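News > Product Releases > Garment Care and Storage

Pasen releases revised zippered mesh garment bag for commercial and household laundering

April release. Available to trade accounts through Joltport

Pasen has released a revised version of its zippered mesh garment bag, intended for laundering and storing knit and ribbed garments that are prone to snagging or distortion. The revision covers the mesh, the zipper seam and the folding instructions supplied with each bag.
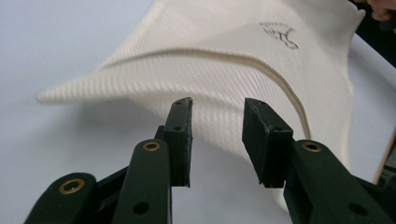
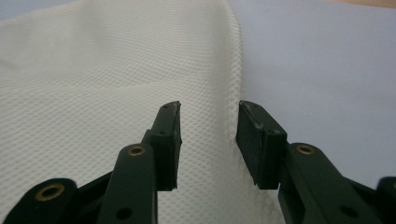
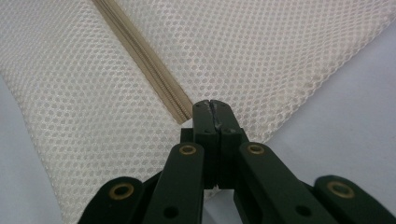

First: cream-white ribbed fabric with a curved seam and small black printed logo. Third: white mesh with a beige zipper sewn in.

The mesh is a fine, regular grid of small rounded openings. Opening size was reduced from the previous version so that hooks, drawcord ends and narrow straps from other items in the load are less likely to pass through. The finished edge carries a border of denser weave, which takes the strain when a full bag is lifted from the drum.

The zipper uses a coil in place of the moulded teeth fitted to the earlier bag. Coil construction was selected for its flexibility where the bag folds over on itself. The zipper tape is a contrasting colour to the mesh so that the opening can be located quickly during sorting.

"Most of the complaints we logged concerned the ends of the zipper, where the tape met the mesh and the stitching wore through," said Ye-seo Yeom, product manager at Pasen. "The tape ends are now back-stitched and the seam allowance has been widened to 11 mm."

The revised bag was trialled at the Deligiannis laundry over 129 wash cycles. A total of 2336 garments were processed, with ribbed knits making up the largest category. Returned items were checked on a flat table for pulled threads, seam distortion and wear to printed logos. Damage attributable to the wash was recorded on 23 garments.

"Printed marks on ribbed fabric are a useful indicator," said Panagiotis Tsolakis, who supervised the trial. "The rib moves under the print, and if the garment has been stretched the print will show it early."

Folding instructions have been rewritten. Garments should be laid flat, smoothed along the direction of the rib and folded inward at the side seams before being placed in the bag. Printed areas should face inward. The bag should be filled to no more than two-thirds of its capacity and the zipper fully closed before loading.

The bag is offered in three sizes. Replacement zipper pulls can be ordered separately. Stock of the previous version will be supplied until exhausted.

Trade enquiries: Efthymia Xenos, Joltport
Technical enquiries: Radu Surdu, Pasen

Recent releases
Pasen extends care label range to ribbed knits
Joltport updates minimum order quantities for laundry accessories
Fondivley sorting trolleys now available in grey
Deligiannis laundry completes drying room upgrade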